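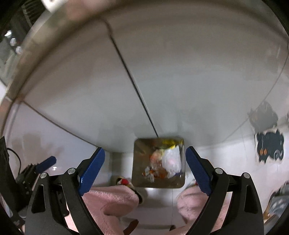
Can a machine yet be trusted to empty the bins? In a corridor where every bin is the same and stands in the same place, it very nearly can; in an ordinary home, it cannot do so without a person nearby.

The question occupies a good part of the working year at Stirkholm, the applied robotics centre whose household program has now reached its second stage. The first stage dealt with dishes and laundry, the two chores that attract most of the public's interest and most of the investment. The second deals with rubbish. It was chosen partly on the advice of aged care providers, who reported that clients could often manage a kettle and a washing machine long after bending to a low bin had become difficult.

Household waste presents a machine with several problems at once. A small square bin on a glossy tiled floor, holding a crumpled white item, a bright yellow wrapper and a few smaller scraps, would strike most residents as a job of a few seconds. To a robot it is a container with a thin rim, a partly reflective interior and contents that have no fixed shape. A wrapper may fold flat against the wall of the bin. Thin plastic may let light through, so that a depth sensor reports the surface behind it. The polished floor and any glossy panel nearby return reflections that must be told apart from objects.

There is also the matter of people. Residents sit beside their bins, with slippered feet close to the rim, and a machine that reaches down between a person's legs and a container is working within margins that no factory engineer would accept. Current practice at Stirkholm is for the arm to stop altogether when a foot or hand comes within 20 centimetres of its path. The rule is a sound one, although in a small bathroom or kitchen it can mean that the arm scarcely moves.

Hand-held grippers have become an important part of the work. A person performs the chore with the same kind of fingers and pads that a robot would carry, while a camera on the tool records the view. The method captures the small adjustments people make without thinking: the tilt of the wrist to clear a rim, the second pinch when the first has caught only air. The Kusari software used at the centre was trained on 800 such recordings from kitchens, bathrooms and laundries.

Results have been mixed. In a trial of 500 attempts to remove single items from small bins, firm objects such as cardboard tubes and bottle caps gave little trouble. Tissues and film wrappers accounted for most of the failures, commonly because two pieces came up together or one slipped from the pads on the way out. Lifting a full liner, tying it and fitting a fresh one remains beyond the system in its entirety, and each of those steps is now being studied separately.

The shop floor offers a more encouraging picture. At Vidham, a packaging plant that joined the program in March, 49 identical bins stand at marked stations along the line. An automated cart collects them overnight, tips them and returns them. It does not sort, and it does not need to. Plant management regards the cart as a settled piece of equipment and has asked that later work concentrate on offcuts which miss the bin and end up under the conveyors.

Panganiban, a supplier of assistive equipment, takes a cautious position on the domestic market. Its own assessment is that a device able to empty a bathroom bin unattended would need to succeed on nearly every attempt, as a dropped item on a hard floor is a fall hazard for the very customers it is meant to serve. The company continues to sell long-handled reachers and pedal bins, and recommends both to households waiting on something more capable.

The next round of home trials is scheduled to begin in August. Participating households will be asked to leave their bins where they normally keep them and to tidy nothing beforehand.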